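Packing bench gallery: can a two-armed machine box a phone yet?

Grernora Workshop Notes
December 26, 2023

Most of what gets written about machines and everyday chores deals with folding towels or loading dishwashers. Packing is the less popular test, and in our view the more useful one. It exists in both places: at home, when something has to go back to the seller, and on the shop floor, where the same item goes into the same box all day. A person learns the job in a minute. The question for this page is how much of it a pair of arms with simple fingers can take on.

The task is small. A phone, a moulded tray, a box with a lid, tape if the box is to travel. All parts are rigid except the tape, none is heavy, and everything fits within reach of a seated adult. On paper it should be among the first manual jobs to go. In practice it combines three things that machines still find awkward: thin parts lying flat, clearances of a millimetre or two, and transparent plastic.

Our yardstick is the Flusten sheet, a one-page scoring form we have used since July. It splits a packing job into 9 steps, from picking up the first part to closing the lid, and allows 180 seconds for the lot. A careful person with no practice needs 45. A step counts only if it is finished without a hand reaching in. A part that is dropped and picked up again by the machine still counts, with the time running.

The phone and its tray

Seating a phone in a tray is a two-handed job for most people. One hand holds the tray steady while the other lowers the phone, and the fingertips feel for the moment when it drops home. Parallel fingers have a narrow contact patch and, on plain hardware, no sense of touch beyond motor load. The usual substitute is to press lightly from both sides and let the walls of the tray do the aligning. It is slow, but it is repeatable, and repeatability is what a shop floor pays for.

Clear trays bring a second problem. A camera sees the phone and the tabletop through the plastic, and the rim may show up only as a thin highlight. Depth sensors do worse and often report the table instead. Anyone planning a cell for this kind of work would do well to specify an opaque tray, if the customer will accept one.
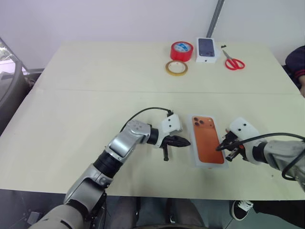

Orange phone face down in a clear tray, a gripper on either side. Tape, scissors and the phone box are at the back of the table.

Reach and layout

Layout matters more than the sales sheets admit. A person clears a space without thinking about it, sliding the tape out of the way with the side of the hand. A machine tends to work with what it is given, and if the box sits behind the tray at an angle the wrist cannot manage, the attempt ends there. Parts laid in a row with a finger's width between them are far easier to handle than the same parts stacked.

Esura and Seok, the two control packages we have scored so far, differ mainly on this point. Esura plans each arm separately and waits for one to leave before the other enters. Seok moves both together and is quicker, though it also stops more often with the wrists too close. Over 419 scored attempts neither was better on every step. Lifting a flat part from a bare table was the weakest step for both – a sheet of foam under the parts would help, but the form does not allow it.

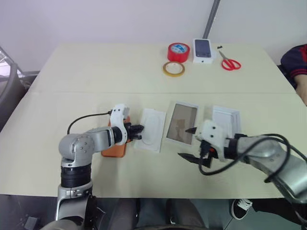
White tray, phone and open box in a row on the near half of the table. The right gripper's fingers are apart; the orange case is under the left.

Where that leaves the chore

For a shop floor with fixed parts and a fixed layout, the picking and placing steps are within reach now, at a pace well below that of a person. Closing a snug lid is marginal. Taping is not on our form at all: finding the end of the roll and cutting cleanly would need a dispenser, and at that point the bench is a different machine.

For the home the answer is still no. The job there comes up a few times a year, with a different box each time, and setting up would take longer than the packing. A revised form with a soft mailing bag in place of the box is being drafted, and scores will be added to this page once both packages have been run against it.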